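Gondent Box Handling Set: Frequently Asked Questions
Last updated June 11, 2021

What does the set cover?
One task family: two-arm work on open cardboard boxes next to a white table. The table carries a sign reading 下料区 (unloading area), and its position is logged with each episode.

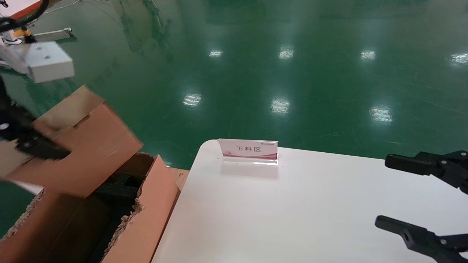
How is an episode labeled?
With one task sentence, a start time, an end time and a pass or fail mark. Failed episodes stay in the release under their own tag.

How many episodes are there?
Version 3 has 131 training episodes and 70 held out for testing. The split is by session, so no session appears in both parts.

Are the camera streams aligned?
Each stream keeps its own clock. The Zanham loader matches frames to joint readings by nearest timestamp and drops any pair outside the tolerance in the config file.

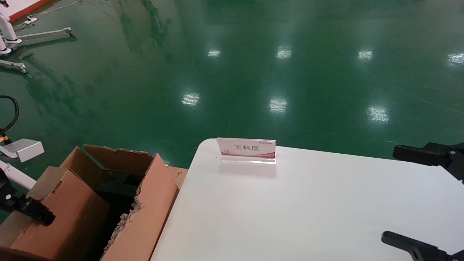
Mokoena wrote in to ask whether the joint readings are filtered before export, as the velocities looked too smooth for raw data. They are. A low-pass filter runs at export, and the unfiltered values will be added in December.

Why include wrist views?
The head view loses the fingertips when an arm reaches down into a box. The wrist camera on one arm can show the other arm's fingers at the cardboard, and a policy trained on both views has that contact available as input.
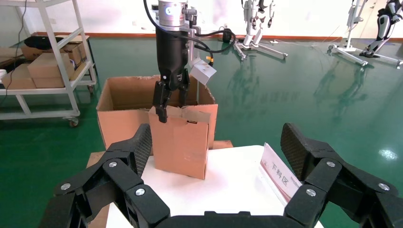
Wrist streams are stored at the same rate as the head stream and can be switched off in the loader. Models trained without them need the matching Grarmont config; the default one expects all inputs and will stop with a shape error.

Can I add my own episodes?
Yes, if they follow the same folder layout. Run the format check before merging.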